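Reports > Site visits > Hovulico open day

Hovulico open day: notes for the equipment plan

Jummai Oyelaran and I went to the Hovulico open day in May to look at arms for the sorting bench at Pernolmont.

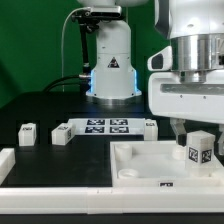 We had budgeted for one arm and came away thinking we should price two. Pichit Srithong ran the bench tour and was frank about costs. The arm is about half of what you pay. Grippers, mounting plates, a solid table and printed markers make up a good part of the rest, and his group underestimated cabling both times they expanded.

Lead time was quoted at 11 weeks, longer if the grippers are ordered separately. Spare fingers should go on the first order. Service is by phone, with a technician on site within three days.

Jummai asked about leasing. They do offer it, but only on a two-year term, and training is extra. I would sooner buy one arm this year and leave bench space and power for the second.

Parking was poor and the catalogue centre was closed by 3 pm. Elsa Riihimäki has the price list if anyone wants a copy before the budget meeting.

Contact: Pernolmont equipment planning | © Pernolmont | Back to top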